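4.2 Do club histories measure participation?

Anniversary booklets are often the only long record a local sports club keeps, and earlier writers have leaned on them heavily. We are less convinced. The Unley club's booklet claims 595 playing members in its best season, a figure repeated since in two regional surveys of grassroots hockey. The match cards for the same season do not support it. They list 200 different names across all sides, veterans and juniors included. Social members, lapsed members and parents who paid a family fee may account for the gap, but the booklet does not say so, and neither survey seems to have asked.

Brorndale presents the opposite problem. Its membership book was kept with care, yet it leaves out the women's section until that section joined the main club. Anyone reading the book alone would conclude that membership doubled in a single April. What changed was who got written down. Jayawardena (the trophy, played for by both clubs) has been used as a rough guide to the strength of the women's game in the district, and we doubt it can bear that weight either, as entry was by invitation for 10 seasons.

We compared the booklets with match cards, fee lists and fixture cards wherever these survived. Agreement was poor for totals and fair for the number of teams put out each week. A team either played or it did not, and the opposing club usually kept its own card. We therefore use teams fielded as our main measure in the rest of this paper, and treat membership totals as claims made by the clubs about themselves. 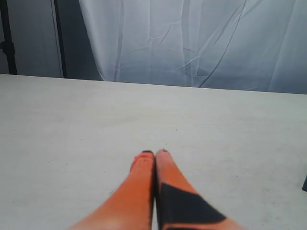 Figure 2. Orange gripper fingers above a pale tabletop.

This choice has costs. A club with three weak sides looks healthier than one with two full squads and a waiting list, and indoor play is poorly served, as the same few players often turned out for several teams in one evening. The Ukico indoor league printed squad lists only for its finals, so we cannot correct for this with any confidence. Our entries were last checked in February 2021, and further fixture cards may yet alter the counts for the earliest seasons. We would not expect them to rescue the larger membership claims.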